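Nultandale Short Stays – Questions Guests Ask Us

We've been renting out the two upstairs apartments on Akpan Street for long enough now that we can usually guess what's in an email before we open it. Most of the questions are good ones, so we've written the answers down in one place. Have a look through before you write to us, and if yours isn't covered, please do write anyway. We like hearing from people before they arrive.

What time can we check in?

Any time after three in the afternoon. If you're coming a long way and your flight lands at breakfast time, tell us when you book and we'll see what we can do. Often the apartment is ready by noon, especially in the middle of the week, and we would much prefer to have you upstairs with your shoes off than sitting on your suitcase at the bus station. We can't promise it, though, so please have a backup plan for the morning.

And check-out?

Eleven. If nobody is coming in after you we're happy to stretch that to one o'clock, but ask us the evening before so we can move the cleaning.

How do we get the keys?

There's a lockbox to the right of the street door, behind the drainpipe. We send the code by text 24 hours before you arrive. If you haven't had it by the time you set off, call us – now and then a text goes astray, particularly to phones from overseas. The larger key is for the street door and the smaller one is for your apartment. The street door sticks in damp weather and wants a firm pull toward you while you turn the key.

Is there parking?

There are 2 spaces in the back yard, one for each apartment, and you get to them from Clornance Lane, which is narrow and has a bend in it that has humbled a few of us over the years. A regular car or small SUV will be fine. If you're bringing a van or anything with a roof box, use the public lot by the library, which is free overnight and a short, flat walk away. Street parking is for residents only, and they do check.

Can we bring the dog?

Yes, in the downstairs-facing apartment (we call it the Garden one, though the garden is mostly pots). The other has carpet throughout and we keep it free of animals for guests with allergies. There's no extra charge for one dog. We ask that dogs stay off the beds, and we leave an old blanket in the hall closet for the couch, so please use that and don't feel bad about it.

What's in the kitchens?

Everything you need for ordinary cooking: pots, pans, a decent knife, plates and bowls for six, salt, pepper, oil, and a little coffee and tea to get you through the first morning. We also leave dish soap and trash bags. What we don't stock is spices, because everyone wants different ones and we used to end up with a cupboard full of paprika. If you're planning something ambitious, bring your own or stop at the market.
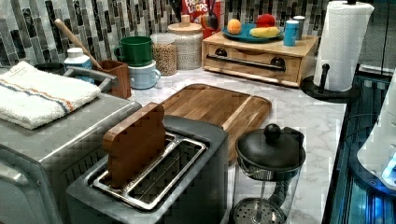
Reading time: 6 min

Do you serve breakfast?

We don't, but you won't go hungry. The bakery on the corner opens at seven, and on Thursday it does a cardamom bun that is usually gone before nine. If you'd prefer to eat in, the small grocery across from the church has eggs, milk, bread and fruit, and it stays open later than you'd expect for a town this size.

How does the heating work?

Each apartment has its own thermostat in the hallway. Turn the dial to where you want it and then leave it alone for an hour. The radiators are old and take their time, and guests who keep turning them up tend to wake at two in the morning feeling like a baked potato. There are extra blankets under the bed if you run cold. In July you'll want the fans, which live in the same closet as the vacuum.

Is the Wi-Fi any good?

Good enough for video calls and movies, yes. The network name and password are on the card by the phone. If it drops, unplug the box, count slowly to thirty and plug it back in. That fixes it nearly every time.

How do we book, and how do we pay?

Through the calendar on our Clindex page, or by emailing us directly. We take a third of the total as a deposit and the rest when you arrive. The shortest stay is 2 nights, except in the quiet part of winter, when we'll take single nights if you ask nicely.

What if we have to cancel?

Let us know as early as you can. Up to two weeks before, we return the whole deposit. After that we'll move your booking to another date if we can – we've all had a sick child or a canceled train, and we try to be fair about it.

Where should we leave the trash?

In the green bin in the yard, with glass in the crate next to it.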